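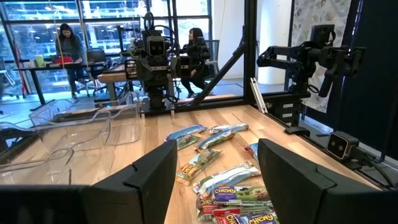
Snack Table FAQ
Piststead Community Hall, back room

Same questions every week so they're all going in one spot. Read before you email please.

Who is the snack table for?
Anybody using the back room. Homework club, the Sadach chess night, the sewing people, whoever. You don't have to sign anything.

Do I have to pay?
No. Jar by the door if you want to chip in. Jar money goes to more bars, nothing else.

How many can I take?
One per visit for kids, two if you're staying through the evening session. If there's plenty left at closing, help yourself.

What kind of bars?
Wrapped granola bars, mostly. Chewy ones get eaten first so that's what we buy. Whatever flavors are in the variety box. We don't do requests, sorry, tried it, got 70 emails.

Are they nut free?
NO. Don't assume. Some flavors have peanut, and even the ones that don't can be made on the same lines. Read the wrapper every time. If your kid has an allergy, send your own snack with a name on it and we'll put it in the McKinnon Room cupboard, away from the rest.

Can I donate?
Yes please. Individually wrapped, sealed, in date. No home baking, no open boxes, no chocolate in summer (learned that one).

Where do I leave donations?
Shelf inside the side door. Wednesday is sorting day, anything that comes in after 4 waits till the next week.

How does the sorting work?
Tip the box out on the wood table. Check dates. Then into the clear bins, a few at a time, till the table's clear. Bars lie flat if you can manage it, you fit more and the wrappers don't get crushed. Don't just dump the box in the first bin and walk off.

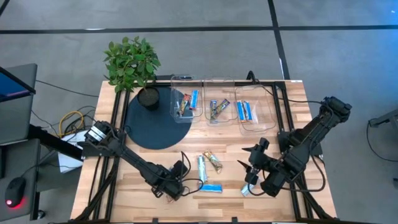
Page last changed: December

Do the bins have labels?
Not any more. The labels kept peeling and you can see through the plastic anyway.

So does it matter which bar goes in which bin?
Not much. Spread them out so no bin is overflowing while the next one has nothing. Mixed colors are fine. Only rule is soonest date on top.

Can I move the plant?
Leave it on its round mat please. It likes that spot and the mat saves the wood. If it needs water, take it to the sink first, wipe the pot, then put it back.

How do I clean the bins?
Warm water, drop of dish soap, soft cloth. Dry them all the way before anything goes back in. No scrub pads, no Brillow spray, it turns the plastic cloudy. Not the dishwasher either.

And the table?
Damp cloth, then a dry one. Crumbs in the bin, not on the floor.

What about bars past the date?
Out they go. Even by a day. We know they're probaly fine.

A wrapper is torn, can I still put it out?
No.

When does the table open?
Half an hour before the first session. Closes at 6 on club days, later if the room's booked.

It was empty when I got there!
Happens, usually end of the month. Come earlier, or bring a box.

Can we borrow the bins for a party?
Ask at the desk. Usually yes, as long as they come back clean and the same nubmer as went out.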